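Subject: Re: [heritage-visits] Group booking windows, Denlow House

Areti Kourkoulas wrote:

> Can somebody confirm how far ahead we need to book the Denlow House
> state rooms for a party of 53? The page I have says the group form
> opens two months before the visit, but the Farkstead tourist office
> told me three. Also, does the limit per slot include the coach driver?
> I would like the morning if it can be had.

Areti,

Three months is correct. The two-month figure applied to the old form, which was withdrawn when Deligiannis Coaches stopped handling the combined ticket. The page you have is probably a saved copy. The current form asks for a lead name, a mobile number and a full list of visitors as they appear on their photo ID. Initials are not accepted and the form will not warn you about this. It simply comes back a week later.

The slot limit covers everyone who goes past the ticket desk. A driver who stays with the coach does not count. With 53 you will be divided into two parties in any case, as the upper gallery has its own limit and the guides apply it strictly. Ask for consecutive slots in the notes box. If you leave it blank, the system may place the second party after lunch.
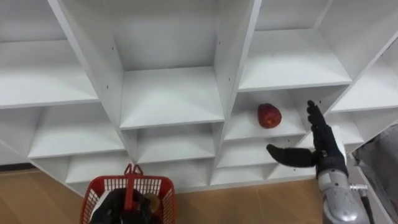
Farkstead, September

Revised arrangements for the state rooms are as follows. Morning entry is by the north gate only, and the first party goes in at 10. Bags larger than a small rucksack have to be left at the lodge before the security check. The audio guide is now included for groups but must be requested on the form. The garden front remains open without a ticket until dusk.

On coaches: set down in Drenero Street, on the side nearest the river. Waiting is not permitted there and the bay is short, so a full-size coach cannot share it. Parking is behind the station, around ten minutes on foot. The level route goes by the towpath - the steps from the bridge are steep and have a handrail on one side only.

My last booking went through under reference 1174 and was confirmed in nine days. Quote your own reference in the subject line if you write to the visits office, otherwise the message goes to general enquiries.

If the morning is full, I would take the first afternoon slot over the last. The chapel closes early and late parties miss it.

Michalis Vlachopoulos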